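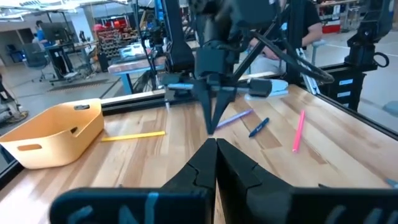

Ximena Ledesma told me to skip the main gate and walk in by the river side, and she was right. The line at the front of the Drevalcombe wood fair went back past the parking lot by nine. At the river entrance I paid and was inside in under 5 minutes.

I went on 6/28/25, the only day of the fair when the sawmill next door opens its doors too. I have a kitchen table to build this winter and wanted to look at boards in person before I ordered anything. My last table was pine and I bought it from a catalog. It cupped in its second year.

The mill tour comes first if you sign up early. They take groups of 40, which is too many for the space, and from the back I missed most of what was said at the log deck. It got better in the drying shed, where we could spread out. The guide pulled boards from the stacks and passed them around. Ash, maple, some cherry. She had two pieces from the same log, one dried in the kiln and one left in the shed since March, and she let people try the moisture meter on both. The shed board read higher. She said she would not build furniture from it yet.

You don't see the big saw running. It was shut down for the tour, and we looked at it from behind a rail. A man near me was annoyed about this and said so more than once.

After the tour I had lunch (a sausage roll and coffee, both fine) and went through the exhibitors' hall. Tranetti had the largest stand, mostly glue and clamps. I spent longer at Troncoso, a small shop that makes tabletops to order and sells the offcuts by the box. Hipólito Espinoza was running the stand and answered all my questions without trying to sell me anything. I asked about mixing light and dark boards in one top. He said it works if the species move at close to the same rate, and that most of the trouble he sees comes from how the top is fastened to the base. People screw it down tight and it has nowhere to go. He uses slotted holes on the long rails and wooden buttons at the ends.

I also asked about finish. He likes a hard wax oil for kitchens and puts on two thin coats. The Nellurine people, a few stands down, wanted me to do 4 coats of theirs. I bought a small can anyway to try on scrap.

The board auction was at two. I stayed for the first part and bid on nothing. One walnut slab went for 2,610 dollars — more than I plan to spend on the whole table, chairs included. The smaller lots were reasonable, and if I go again I'll bring the truck.

A few notes for anyone going next year. Parking by the river is on grass and fills up by ten. The tour sign-up sheet is at the mill office and not at the fair desk, and I saw several people get sent back across the yard. Wear closed shoes or they won't let you into the mill. The hall takes cards, but the food stands were cash only.

I came home with the can of oil, a box of maple and cherry offcuts, and a price list from Troncoso. I'm going to glue up a test panel from the offcuts and leave it by the stove for a while before I decide on the boards.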